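Progress report to Dimton: teaching by demonstration, plug and socket tasks

Prepared by Rozália Charvát, 14 January 2019

Summary

The work package covers the recording of manual demonstrations with hand-held grippers, and their use in training the two-arm cell at Vávra. Recording of the power strip task is under way. The first training runs have been made, and the results are mixed. Spending is within the agreed budget. One item, the replacement of worn fingertips, was not in the original plan and is described under Equipment.

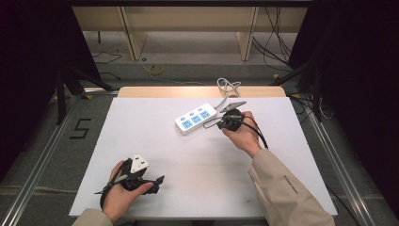
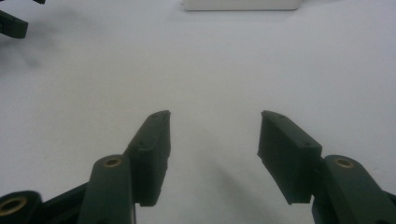
Power strip station: an operator with both grippers and the three-pin plug, and the fingertips of a gripper over the table.

Recording method

The operator wears no glove and no arm exoskeleton. Each hand holds a gripper, and the task is carried out at the table with the gripper fingers alone. Finger opening, gripper pose and video are stored against a common clock. The earlier method, in which the cell arms were driven from a leader pair in the next room, has been kept for comparison only. It gave clean joint data but was slow, and operators tended to stop before contact and correct the approach several times. These pauses were later copied by the trained controller.

With the hand-held grippers the operator feels the contact force through the handle. Insertion is then made in a single movement in most takes. The drawback is that the pose must be estimated from video and inertial data, and the estimate drifts if the operator turns the wrist quickly. Matúš Kubíček has added a check which rejects a take when the estimated pose jumps between samples. The threshold is still set by hand and will be reviewed in May.

Task definition

A take starts with the plug on the table and the strip in any position within reach. The plug is picked up, turned if required, and pushed home in a free socket. The other gripper steadies the strip. Takes where the strip is steadied by the forearm or the edge of the board are discarded, as the cell cannot reproduce them.

The written instructions now state which gripper moves first. Before this was added, Chaiwat Chareonsuk and Ánh Trương had each developed a different order of work, and both orders were present in the training set. The controller trained on the mixed set hesitated with both arms over the table – a known effect when demonstrations disagree at the first step.

Results to date

The target for this period was 200 accepted takes, and it has been met. Training was run on the Furnelell software with no change to the network.

Picking up the plug is reliable when it lies flat. When it stands on its base the fingers often close too high and the plug tips. Insertion succeeds in the cell where the strip lies parallel to the table edge, and is poor where the strip is turned by a large angle. Most of the recorded takes have the strip close to parallel, so the gap is thought to lie in the data. Further takes with the strip turned have been requested.

Equipment

The printed fingertips wear at the contact edge. Once the edge is rounded, the plug can rotate in the grip during insertion. Zikonine has supplied three sets of spares in a harder material, and these are being tried on one gripper pair. The cost has been met from the consumables line. No change to the total is requested.

Cable routing at the wrist has been altered after comments from the operators. The cable had pulled on the gripper when the arm was fully stretched.

Staffing

Maribeth Layug has taken over the review of takes and the labelling of failures. Operator sessions are limited to some two hours, with a break, since grip fatigue was found to affect the quality of the later takes.

Next steps

Record further takes with the strip turned and with the plug standing.
Compare the harder fingertips with the current ones on the same task.
Repeat the comparison with the leader-arm data, using the revised order of work – the earlier comparison is not considered fair.
Deliver the cleaned data set and the labelling notes to Dimton in May.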